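最后更新：2021年6月18日，星期五

Merau歌曲大赛的决赛定于十月在Mendoza音乐厅举行。以下是报名者和观众来信中问得比较多的事项，按报名、作品、预选、决赛周、门票、转播和投票几部分排列。正式规则以《参赛章程》为准，本页与章程有出入时，按章程执行。 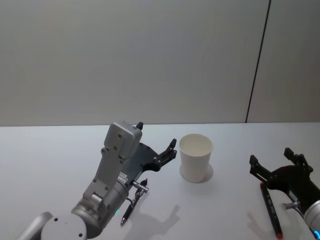
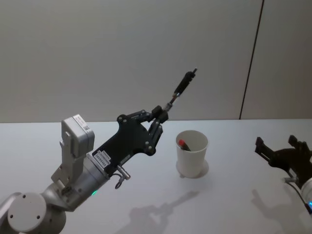
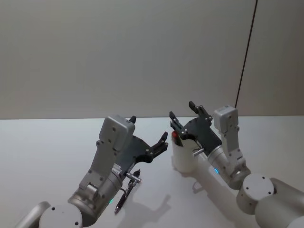

## 报名

### 谁可以报名？

年满十六岁的个人、组合或乐队都可以报名，国籍和居住地不限。未满十八岁的参赛者需要由监护人在报名表第二页签字，并在决赛周期间由一名成年人陪同。

参赛者不必有唱片合约。已经签约的，需要在报名时上传公司出具的同意书，格式不限，有公章或负责人签字即可。

### 一个人可以报几首歌？

作为演唱者，每届只能报一首。作为词曲作者，最多可以出现在三首参赛作品的署名里。如果你既是某首歌的演唱者，又给别人写了歌，两者不冲突，分别填表就行。

### 去年参加过，今年还能报吗？

可以。上届进入决赛的演唱者也可以再报，但作品必须是新的。上届冠军例外，要隔一届才能再以演唱者身份参赛，期间可以作为词曲作者参加。

### 报名费是多少？可以退吗？

报名费按作品收取，金额在报名系统的付款页上显示，不同地区的货币会自动换算。付款后如果还没有提交作品，可以全额退款；作品一旦提交，报名费不退，包括没有进入预选名单、自行退赛和被取消资格的情况。

全日制学生减半，上传学生证正反面即可。证件照片要能看清有效期。

### 报名表填错了怎么办？

截止日之前可以随时登录修改，每次保存都会覆盖前一个版本。截止日之后只能改联系电话和邮箱。署名顺序、歌名、演唱者名字的改动要写信到参赛事务邮箱，由工作人员处理，需要等几个工作日。

去年有不少人把词作者和曲作者填反了，直到节目单印出来才发现。提交之前请让所有署名人都看一遍。

### 乐队成员在报名后有变动，还算同一个参赛者吗？

主唱不变就算。其他成员可以更换，最晚在决赛名单公布后一周内把新名单交给我们。主唱更换视为新的报名，截止日后不再受理。

### 报名系统里一直显示“待审核”，是不是没有报上？

显示“待审核”说明材料已经收到，还没有人看过。状态会依次变成“审核中”“已受理”或“需补充”。变成“需补充”时系统会发邮件，请检查垃圾邮件夹。收到补充通知后有七天时间，逾期按放弃处理。

## 作品

### 对歌曲有什么要求？

- 原创，词和曲都没有公开发表过
- 时长不超过三分钟
- 必须有人声演唱，语言不限
- 不含商业广告、竞选口号和针对具体个人的攻击

纯器乐作品不在本比赛范围内。无词吟唱可以，但整首都没有歌词的作品需要在报名表备注栏里说明。

### “没有公开发表过”具体怎么算？

在流媒体平台上架过、在电台或电视台播过、在公开的视频账号上放过完整版本，都算发表。以下几种不算：

- 在小型现场演过，但没有对外发布录音
- 社交账号上放过不超过半分钟的片段
- 给家人、同学或唱片公司听过小样
- 作为课程作业交给老师

如果拿不准，先写信问，附上链接。问了不会影响评审，评审看不到这些邮件。

### 翻唱、改编、采样可以吗？

翻唱不可以。改编传统民歌可以，条件是原曲已经进入公有领域，并且改编部分占到明显的比重，报名时写清楚原曲名称和来源。采样需要提供授权文件，采样长度再短也一样。

用软件自带的素材包做节奏和铺底，不需要另外授权，但主旋律不能直接取自素材包。

### 歌词不是中文，需要翻译吗？

需要一份中文译文，意思准确即可，不要求押韵，也不要求能唱。译文会发给评审，也会用在决赛的字幕上。方言歌词请按常用字写一份，再配一份普通话意思的说明。

### 音频文件用什么格式？

未压缩的立体声WAV文件。预选阶段交两个版本，一个是完整混音，一个是去掉主唱的伴奏。伴奏里可以保留和声，但不能有和主唱同唱主旋律的人声。

文件名用“歌名_演唱者”，不要加版本号，不要写“最终版”“最终最终版”之类。系统只认最后一次上传的文件。

### 小样的录音质量会影响评审吗？

会有一些影响，没有办法完全避免。评审收到的指引是评价歌曲本身，在家录的小样每年都有入选的。只要人声听得清楚、没有严重的爆音，就可以交。

### 歌曲版权归谁？

归词曲作者。参赛只意味着允许主办方在比赛、转播、节目单和存档中使用作品，期限和范围写在章程的第六章。主办方不拿歌曲的著作权，也不从歌曲日后的收入里分成。进入决赛的作品会收进当届合辑，合辑另签一份协议，不愿意收录的可以不签，不影响参赛。

## 预选和评审

### 怎么从报名作品里选出决赛名单？

分两轮。第一轮是匿名听审，评审只听到音频、看到歌词，看不到演唱者姓名、年龄和地区。第二轮是现场或视频试演，由音乐总监Rigoberto Bañuelos主持，评审在这一轮才知道演唱者是谁。

上一届进入第二轮的作品有94首。今年的数字要等报名截止后才能确定，取决于第一轮的分数线。

### 评审有几位？名单什么时候公布？

评审团共10人，由词曲作者、编曲、歌手、电台音乐编辑和声乐教师组成。名单在第二轮结束之后、决赛之前公布。提前公布过一次，有评审收到了大量私信和包裹，之后就改成了现在的做法。

### 评审认识参赛者怎么办？

评审要填一份利益申报表。师生、亲属、合作不满两年的同事，都要回避，这首歌的分数由其余评审的平均分补上。参赛者如果知道评审里有需要回避的关系，也请主动告诉我们，在决赛之前提出都来得及。

### 可以拿到评语吗？

第一轮没有评语，只有是否通过。第二轮的作品，不论是否进入决赛，都会收到一页书面意见，由至少两位评审写成，不署名。意见在决赛结束后统一发出，不提前给。

对分数有疑问可以申请复核，复核只检查计分有没有出错，不重新评审。

### 试演可以用视频参加吗？

可以，不能到场的人选视频试演。需要一台能正常通话的电脑、稳定的网络和一个安静的房间。试演时播放自己的伴奏，现唱，不要放预先录好的人声。画面只要能看到上半身就行，背景没有要求。

约定时间以音乐厅当地时间为准，跨时区的请自己换算好。往年迟到的多数是这个原因。

### 落选后可以递补吗？

每届设两首候补作品，会单独通知。候补参赛者也要参加一次彩排，差旅由主办方承担。过去三届里递补过一次，原因是主唱声带发炎。

## 决赛周

### 决赛周需要待几天？

参赛者需要从周一待到周日。周一报到、领证件、试穿；周二和周三是第一次彩排；周四调整；周五全体带妆彩排；周六决赛；周日上午有一场小型的交流会，自愿参加。

陪同人员可以晚到，但证件只在周一和周四下午发放。

### 每首歌有多长的彩排时间？

第一次彩排每首歌30分钟，包括上下场和调试耳返。这段时间里一般能完整唱三遍到四遍，中间会停下来看回放。第二次彩排时间短一些，只唱两遍。

彩排次序在报到当天公布，可以和别的参赛者互换，双方都签字后交给舞台监督。

### 伴奏是现场乐队还是播放？

两种都可以。选现场乐队的，要在决赛名单公布后两周内交总谱和分谱，驻场乐队会提前排练。选播放伴奏的，交立体声文件，由调音台播放。不能一半播放一半现场，唯一的例外是演唱者自己在台上弹奏的乐器。

人声必须现场演唱，包括和声。伴奏里保留和声的作品，进入决赛后要另外交一份不带和声的伴奏，或者提前和音响组谈好处理办法。

### 台上最多可以有几个人？

六个，包括主唱、和声、舞者和上台的乐手。动物不能上台。

### 舞美和道具怎么申请？

决赛名单公布后，每位参赛者会收到一份舞台平面图和一份申请表。把想法写下来或者画下来都行，舞美组会打电话来讨论。可用的基本设备有大屏、地面灯、低烟和一个小型转台。明火、喷水、彩纸炮不批。

自带道具要能在一首歌的间隔里搬上搬下，并且能从侧台的双开门进出。门的尺寸标在平面图上。有人带来过一架漆成蓝色的立式钢琴，宽度刚好，高度差了一掌，最后拆了顶盖才进来。

### 音响系统是什么？可以自带话筒吗？

音乐厅用的是Prornix扩声系统，调音师由主办方配备。可以自带话筒，无线话筒需要提前登记频率。耳返统一发放，自己有定制耳塞的可以带来，接口是常见的小三芯。

每位参赛者可以带一名自己的调音顾问坐在调音台旁边提意见，但推子由驻场调音师操作。

### 出场顺序怎么定？

前半场和后半场由参赛者自己抽签，半场内部的具体次序由导演组安排，主要考虑换景和曲风的衔接。第一个和最后一个出场的位置是抽出来的，不由导演组定。

### 住宿和路费谁出？

主办方负责每首参赛歌曲四个人的住宿和往返路费，超出的人数自理。酒店步行可以到音乐厅。路费按最经济的合理路线报销，保留票据原件，回去后一个月内寄来。自己开车的按里程算，停车费另报。

酒店早餐包含在内。午餐和晚餐在音乐厅地下一层的员工餐厅，凭证件用餐，有素食。对食物过敏的请在报到表上写清楚，光口头告诉服务台不够，换班之后消息容易漏掉。

### 生病了怎么办？

音乐厅有值班医生，从周二第一次彩排开始到周六散场。嗓子不舒服请尽早说，彩排可以往后调，也可以只走位不出声。带妆彩排如果不能唱，由导演组用前一次彩排的录音代替，对最终成绩没有影响，带妆彩排本身不计分。

## 门票和观众

### 在哪里买票？

门票由Rullska独家代售，网站和电话都可以买。音乐厅售票窗口只卖决赛当天的余票，窗口在东侧入口，中午开始营业。其他渠道卖的票我们无法核实，也无法换票。

### 音乐厅能坐多少人？

满座是3,403个座位。决赛当晚因为要搭摄像平台和调音台，会拿掉一部分座位，实际可售数以售票页面为准。

### 有哪几种场次？

- 周四晚上：试演场，不对外售票，座位给学校和社区团体
- 周五晚上：带妆彩排，完整流程，票价较低
- 周六晚上：决赛，现场直播

带妆彩排和决赛的节目内容一样，主持人会照常串词，计分环节用的是假分数。对看歌为主的观众来说，周五场是不错的选择，中途停下来重来的情况也有，但不多。

### 一次最多买几张？

每个账户每场四张。学校、合唱团和歌迷会需要更多座位的，填团体订票表，团体票只在周五场有。

### 买了票去不了，可以退吗？

开场前十四天可以退，收少量手续费。之后不能退，可以在Rullska网站上转让，价格不能高于原价。转让成功后原来的二维码失效，新的持票人会收到自己的二维码。

演出取消或改期时自动退款，退到原付款账户，不需要申请。

### 几点入场？迟到了还能进去吗？

开场前一个半小时开门。决赛是直播，正式开始后只在两首歌之间放人进去，由引座员安排在后排的临时位置，到中场再回到自己的座位。

### 有没有无障碍座位？

有，在池座两侧和一层后排，每个轮椅位旁边留一个陪同座。无障碍座位不在网上卖，请打Rullska的电话订票。音乐厅西侧有平坡入口和电梯，助听感应系统覆盖整个池座，设备在衣帽间领取，押证件。

两场都有手语翻译，站在舞台左前方。需要看得清楚的观众订票时说一声，会尽量安排到左边区域。

### 可以带小孩吗？

六岁以上可以，每人都要有票。六岁以下不建议，现场音量比较大，也没有儿童看护。需要儿童耳罩的可以到衣帽间借，数量有限。

### 什么东西不能带进去？

大件行李、玻璃瓶、长柄伞、激光笔、自拍杆、专业相机。旗子可以带，旗杆不行，旗子展开不能挡住后排。手写牌不要超过一张报纸大小。手机可以拍照，请关掉闪光灯，决赛当晚不允许在观众席做网络直播。

衣帽间在地下一层，收费，散场后一小时关闭。去年关门后还剩下三把伞和一只单簧管盒子，单簧管的主人已经找到了，伞没有。

### 怎么去？能停车吗？

建议坐电车，音乐厅站出来就是正门广场，决赛当晚末班车会延后。停车场在北侧，当晚只对工作人员和持残障停车证的观众开放。自行车可以停在南侧的架子上。

## 转播和投票

### 在家怎么看？

决赛在电视和官网同时直播，官网不需要注册。广播也有转播，配单独的解说。错过直播的，节目第二天中午起可以在官网回看，保留一个月。

### 有没有字幕和口述解说？

歌词有双语字幕，主持人串词有实时字幕，会比声音慢一点。口述解说在官网播放器的音轨选项里，电视上要看各地频道是否提供。

### 观众投票怎么进行？

所有作品唱完之后开通投票，持续一刻钟。可以在官网或者用短信投，每个号码最多三票，不能全部投给同一首歌。开通之前发来的短信不计入，也不收费；关闭之后发来的不计入，运营商可能照常收取短信费。

现场观众也用自己的手机投票，和场外观众权重一样。厅里信号不好，入场后可以连观众用的无线网络，名称印在票面背后。

### 最终成绩怎么算？

评审和观众各占一半。先公布评审分，再公布观众分，从评审分最低的作品开始。两项相加后分数相同的，观众分高的排前面；还相同的，看得到最高分的次数。

### 参赛者可以给自己拉票吗？

可以请大家投票，在社交账号上发、在学校贴海报都行。不能花钱买票，不能用抽奖或礼品换票，也不能组织人用批量号码投票。查实的，扣除相关票数，情节严重的取消名次。

### 奖项有哪些？

设第一、第二、第三名，另有最佳歌词奖、最佳编曲奖和评审特别奖。单项奖由评审团单独投票，一首歌可以同时拿到名次和单项奖。奖金数额见章程附件，税前，按作品发放，词曲作者和演唱者之间的分配由各自约定，请在报名时填好比例。没有填比例的，按署名人数平均分。

### 明年在哪里办？

冠军所在的城市有优先承办的权利，要在决赛后三个月内书面答复。放弃的话，由各城市申请，条件包括场馆、酒店床位和公共交通。没有合适的申请时回到Mendoza音乐厅。

## 媒体和其他

### 媒体怎么申请证件？

填媒体申请表，附最近半年内发表的两篇报道或节目链接。歌迷网站和播客也可以申请，看更新情况，不看规模。每家媒体最多两个证件，摄影另算一个。媒体中心设在二层排练厅，周二开放，有网络和打印机，座位先到先得。

### 可以采访参赛者吗？

每次彩排后有一段固定的采访时间，在媒体中心进行。单独采访通过新闻组预约，未满十八岁的参赛者要有监护人在场。不要在酒店大堂或后台走廊拦人采访。

### 需要帮手吗？怎么报名？

决赛周需要引座、接站、翻译和后台搬运的人手，年满十八岁即可，会一门外语优先安排接站。服务时间不少于四天，提供工作餐、交通卡和一件外套，不付酬劳。报名表在官网底部，八月以后面谈。

### 写信多久会有回复？

一般三个工作日，报名截止前一周会慢一些。请在邮件标题里写上歌名或订单号。同一件事不要从几个邮箱重复发，会被分到不同的人手里。

门票问题请直接找Rullska，我们看不到订单。

### 往届的节目单和合辑还能买到吗？

最近五届的合辑在官网商店有售，更早的只剩零散几张。节目单不单卖，随合辑附送，送完为止。学校和图书馆用于教学的，可以写信要电子版，注明单位名称和用途。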